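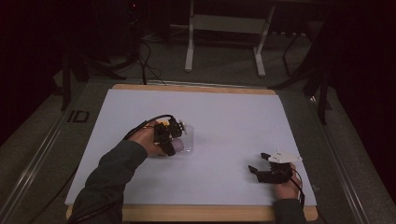 Attachment 1: clear plastic cup on its side on the white board.

Ticket 41-80: Labels from Fulis printer come out blank after the first two
Site: Drodham packing office
Opened: 19 November 2024
Status: Closed
Priority: 2

Reported problem
The label printer at the Drodham office prints two good labels, then feeds blank ones until the job ends. No error on the panel. Same result from both office computers. Labels from the Clenisdale office print fine with the same template.

Log
Entry 1. Asked site to power off the printer, wait 5 minutes and send a test job. Two good labels, the rest blank.

Entry 2. Ran the self-test from the printer menu. All labels came out dark and complete, so the print head and ribbon are OK. Problem is on the computer side.

Entry 3. Compared driver settings with Clenisdale. Drodham had the label length set to the old July stock, which was longer. Changed it to match the current roll and ran sensor calibration. Four good labels, then blanks again.

Entry 4. Checked the address list in Tran. The export had 80 rows but only the first few had anything in the name column. The column had been renamed and the template was still looking for the old name. Mapped the field again and saved the template.

Entry 5. Site printed the full list. All 80 labels good.

Resolution
Label length corrected, template field remapped. Old template removed from the shared folder.

Still open
Clenisdale uses a local copy of the template. Moved to a separate ticket.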